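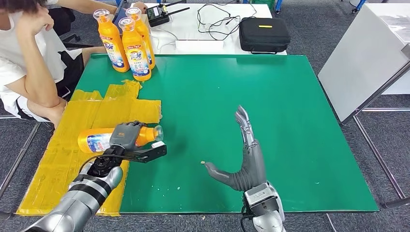
Ticket 473: Tumon hand kit, left hand lets bottles turn in the grip
Status: open, waiting on Amano support

First off, we're loving this kit! Both hands were up and answering within an hour, and the Stidum control panel is a joy to use.

Problem: on sideways picks the left hand closes well, then the bottle rolls a little as the wrist comes up. Orange plastic bottles, green mat, grip preset 7.

Tried so far:
- Re-ran finger calibration. No change.
- Dropped wrist speed to 12. Better, about half the picks now hold.
- Moved the grasp point nearer the cap. Better again, lovely to watch.
- Swapped to the Radonjić fingertip pads. Too early to say.

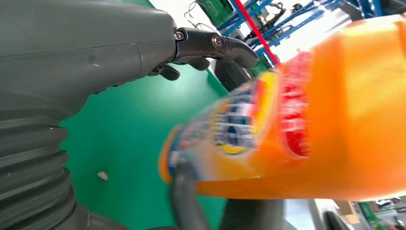
Wrist camera view, black finger against the underside of the bottle.

Questions for support: can thumb force be set apart from the other fingers in firmware 2? And does preset 7 expect the pads to be fitted?

Log files attached. Happy to test a beta if you've got one!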